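Report on the Visit to the Open Day of the Vostell Robotics Laboratory
Course project, part 2

Our group visited the open day on August 10, 2024. The purpose was to see how a robot arm is taught to handle kitchen and office fittings, and to compare it with what we learned in the first part of the course. We stayed for the whole morning program and took notes at two stations.

The first station was called Fulemlow. It is a simulation program in which the arm practices with handles, knobs and drawers before any real hardware is used. The staff told us that one training set has 600 attempts, and that the computer needs 77 minutes to finish it. We were allowed to start one attempt by ourselves. The view on the screen comes from near the hand, so one sees the two fingers large and the target above them. At first this was confusing for me - I did not understand which direction was forward.

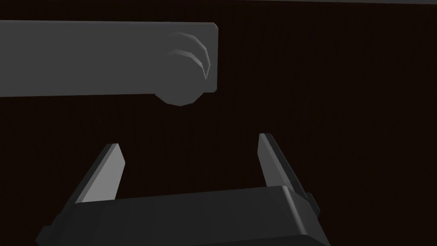

The most difficult part is the approach. The fingers must be open wider than the knob, and the hand must be in the correct line before it moves closer. If the line is wrong by a small distance, one finger pushes the knob from the side and the attempt is counted as failed. We learned that the shapes in the simulation are kept simple on purpose, so the program can calculate the contact faster. I had expected more detail, but for this task the simple shapes are enough.

The second station was Pavuletti, a real arm on a table. It opened a drawer and closed it again, slowly. The guide said the arm had made nearly 1330 such movements in the last test period. One of our members asked about the force of the fingers. The answer was that it is limited by software, and the limit can be changed for each object.

For our own project we will use the same order of work: first the simulation, then the real arm in the school workshop. We plan 100 attempts with one knob, and the results must be ready in November. We still have to decide how to measure a failed approach - by time or by distance.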